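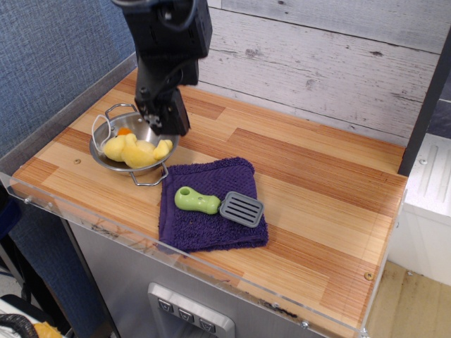 The first generator I ever met properly lived behind a bakery, under a tin roof, and it was called Brenda. I was 22, I'd been hired to answer phones, and somebody handed me a pair of ear defenders and said I might as well come along. I've been writing about backup power on and off ever since, and I still get a little thrill when a big diesel coughs and catches.

So when Washington Dantas rang and asked if I'd like to spend a night shift with his service crew at Kuvis, I said yes before he'd finished the sentence. Kuvis looks after standby sets for cold stores, clinics, a couple of data rooms and one very nervous orchid grower. They have 1,164 units on the books and 7 engineers on the road, and if you do that math for long you'll want to lie down.

I rode with Gleice Lacerda. Her van smells of coffee and coolant, and she keeps the radio on a station that only seems to play songs with saxophones in them. Our first stop was the Quintana cold store, where an 800 kVA set had been throwing a low battery warning for two nights running. I figured we'd be there for hours (I'd brought sandwiches!) but she had the panel open and the culprit in her hand in the time it took me to find my gloves. It was the charger. The batteries themselves were fine, and she tested each one anyway and wrote the readings on a card taped inside the door.

"Starting batteries are what I get called out for," she told me. "The engine will run for years. Then it's the battery, or the charger, or a plug someone knocked with a broom."

I asked if customers know this. She laughed for quite a while.

Most sites do run their generator every month, which is great, but plenty of them run it with no load on it at all. It starts, it hums, everyone goes back inside feeling pleased. Diesel engines hate that. They never get properly warm, unburned fuel gums up the exhaust, and you end up with a black, sticky mess the trade calls wet stacking. The fix is a load bank, a big heater on wheels really, which lets you work the engine hard for a few hours without touching the building's supply. Gleice loves load bank days. I stood next to one on a cold night and I can report that I love them too.

Then there's fuel. Hamisi Owino, who does the tank side at Kuvis, met us at the second site with a row of sample jars lined up on his tailgate. One was the color of weak tea and perfectly clear. The one beside it had a layer of water at the bottom and something stringy floating just above it. "That's alive," he said, very cheerfully. Microbes live where the water meets the diesel, and they'll block a filter right about when you need it most. He wants every tank sampled twice a year and drained of water more often than that. The owner of the stringy jar had last sampled his 5 years ago. He's now booked in for May.

Not everyone is so keen on the old ways. Dexter Tillman, who runs the sales desk at Fonine, thinks half of these diesels will be sharing the job with battery systems before long, and he showed me a Brondau cabinet the size of a wardrobe that switches over so quickly the lights don't even flicker. It's lovely and quiet and I wanted to hug it. It'll also carry a small clinic for a couple of hours, and then you're back to wanting an engine. Dexter admits that freely. He sells both.

Jeferson Seixas took the last call of the night, a transfer switch that wouldn't transfer, and let me hold the flashlight. It was a loose control wire. He tightened it, killed the mains feed, and we all stood in the dark and listened until the engine caught and the lights came up along the corridor. I cheered! Jeferson was already filling in the form.

I got home at breakfast time with diesel on my sleeve and both sandwiches uneaten.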